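Vestergaard moves pad printing to Sistthorpe

Promotional goods supplier Vestergaard has moved its pad printing and laser marking work to a single site at Sistthorpe. Orders for branded pens, mugs, key rings and desk items placed from December will be decorated and packed there. Blank stock will still be held at the Drirkine warehouse and sent across by lorry each morning.

The change affects lead times more than prices. Standard orders of up to 900 pieces, in one or two print colours, will leave the site 20 working days after the artwork proof is signed off. The previous figure was 29. Larger orders, and any order with more than two colours, will be quoted separately.
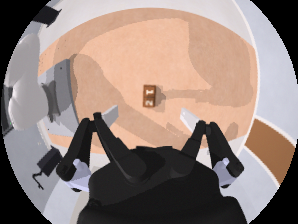 Will artwork already held on file need to be sent again?

Existing files stay valid if they were supplied as vector artwork with fonts converted to outlines. Customers who sent bitmap files will be asked for a new version at their next repeat order.

Proofs are now issued through Praltora, the order system the firm has used for stock control since the spring. Each proof shows the print area, the ink reference and the position of the mark on the item. A proof that is not answered within 20 days lapses, and the order goes back to the quotation stage — the stock reserved for it is released at the same time.

Sena Ofori, who runs production at Sistthorpe, said the main gain was in set-up. "Plates used to be made at one site and fitted at another. If a plate was wrong, it went back on the next lorry. We can now remake it on the same shift."

Samples will continue to be sent from Drirkine. Plain samples are free of charge on request, while printed samples carry the usual plate fee, credited against the full order. Collection by customers' own carriers is available at Sistthorpe until 4 pm, with the order number to be given at the gate.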